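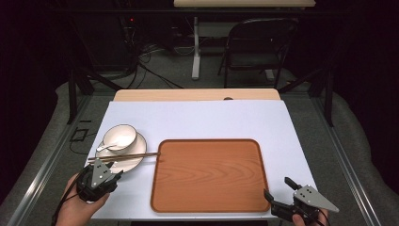
Lunes 10 de octubre. Tenance publica la segunda edición del manual de Brornosis, su escala de observación de funciones ejecutivas para personas adultas en rehabilitación neuropsicológica tras un ictus. La nueva edición sustituye a la anterior en todos sus apartados e incorpora baremos propios para la población hispanohablante. La escala no mide memoria ni lenguaje: registra planificación, inhibición y seguimiento de reglas durante actividades cotidianas. Un servicio tan corriente como una taza blanca en su platillo, con la cuchara metida en la taza y unos palillos de madera cruzados por delante, contiene ya varias decisiones de orden y colocación que los cuestionarios de lápiz y papel no recogen. Brornosis puntúa esas decisiones según criterios de omisión, sustitución, perseveración y secuencia.

Los baremos proceden de una muestra de 215 participantes sin antecedentes neurológicos, estratificada por edad y escolaridad. El análisis factorial confirmatorio mantiene la estructura de cuatro dimensiones propuesta en la primera edición, si bien dos ítems de la dimensión de inhibición se han reasignado a la de seguimiento de reglas por sus cargas cruzadas. Las puntuaciones directas se convierten en percentiles mediante las tablas del anexo B. El manual desaconseja el uso de una puntuación total única cuando la dispersión entre dimensiones supera el umbral indicado en dicho anexo.

La administración completa requiere 40 minutos. La forma abreviada, destinada al seguimiento, requiere 10 y no debe emplearse en la evaluación inicial. Entre dos aplicaciones de la forma completa se alternarán las versiones A y B con el fin de limitar el efecto de práctica, especialmente marcado en las tareas de secuenciación.
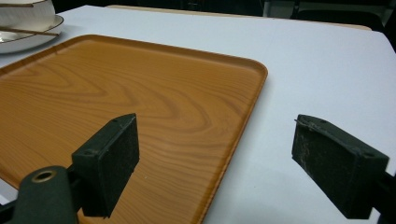
Según Yiğit Altıntaş, el cambio de mayor alcance clínico está en las normas de ayuda: la primera edición permitía al evaluador repetir la consigna sin dejar constancia de ello, y dos profesionales podían obtener perfiles distintos de un mismo paciente. Altıntaş añade que la anotación obligatoria de cada repetición «alarga un poco la sesión, pero hace comparables los protocolos», y recomienda que los equipos con registros antiguos no los recalculen con los baremos nuevos.

La hoja de anotación se ha rediseñado en consecuencia. Cada intervención del evaluador se codifica como verbal, gestual o física, y se asocia al paso en que se produce. Las intervenciones físicas —las únicas que invalidan el ítem— se marcan en una columna separada.

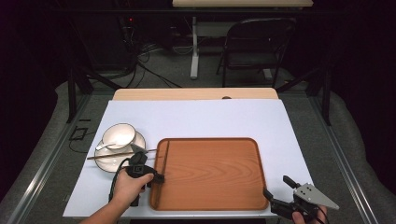
El capítulo sobre fiabilidad entre evaluadores se ha redactado de nuevo a partir de las consultas recibidas desde la primera edición. La mayoría se refería a la disposición final de los objetos y a qué desviaciones debían considerarse error. Una cuchara apoyada en el platillo junto a la taza, o unos palillos tendidos a través de él en dirección a la bandeja, son colocaciones aceptables si la consigna no fija otra; solo se penaliza la posición cuando contradice una regla enunciada de forma explícita. La hesitación motora sin error de secuencia tampoco resta puntos, aunque debe consignarse en observaciones.

Theresia Aigner firma la revisión técnica del manual y el anexo dedicado a la interpretación de perfiles disociados. El anexo advierte de que un rendimiento bajo en planificación, con las demás dimensiones conservadas, no permite inferir por sí solo la localización de la lesión. Tampoco autoriza conclusiones sobre la capacidad para conducir o manejar dinero, ámbitos que exigen instrumentos específicos.

La edición en español se distribuye a través de Tisteck en formato impreso y electrónico. El acceso al módulo de corrección está reservado a profesionales con titulación en neuropsicología o terapia ocupacional. Los centros con licencia de la primera edición conservarán el módulo anterior hasta enero, fecha en que dejará de recibir mantenimiento. El curso de acreditación para evaluadores se impartirá en el centro Çetinkaya; el programa y los requisitos de inscripción pueden solicitarse a Tenance.

Noticias relacionadas
Brornosis: fe de erratas de la primera edición
Tisteck amplía su catálogo de pruebas de atención sostenida
Criterios para el uso de formas paralelas en rehabilitación
Centro Çetinkaya: calendario de cursos de acreditación

© Tenance. Todos los derechos reservados | Contacto de prensa | Volver arriba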